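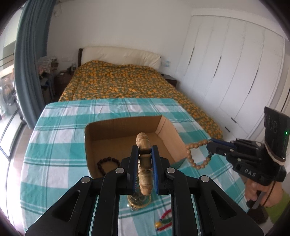

Shigeru Furukawa begins with the elastic. A bead bracelet that goes into storage stretched, he argues, comes out stretched, and most of the repairs that reach his bench at Liltell could have been avoided with an open-topped cardboard box and a tablecloth.

The tablecloth is there for friction. "On bare wood a round bead rolls until it meets the floor," he says. "On woven cotton it stops. A check or plaid also gives you straight lines to lay a strand against, so you see a gap in the stringing early."

His method for sorting a mixed lot has not changed since March, when he cleared 103 pieces from the Humberg estate in a spare bedroom. Everything goes on the cloth first. Dark beads and light beads are kept apart, as dyed wood can mark a pale strand if the two are pressed together over a summer. Bracelets go into the box flat, near a corner. Long strands go in last, lowered from one end so that they settle into a coil.

"People drop the whole strand in at once," Furukawa says. "Then it crosses over itself, and the next person pulls. Lower it and let the box take the weight."

He does not hang strands for long. A loop over the rim is fine while the box is being filled, but left overnight the load falls on the few beads at the fold, and the cord wears there first. Of the 31 restrings he logged after Humberg, 11 had failed at a fold.

On lining the box he is less strict. Tissue is useful for glass and resin. Wood can lie on plain card, provided the card is dry. He avoids plastic bags, which hold moisture against the cord, and leaves the lid off for two days before closing anything.

Asked about labels, he shrugs - pencil on the outside wall, color and length only. "If it says 'brown, long,' I can find it."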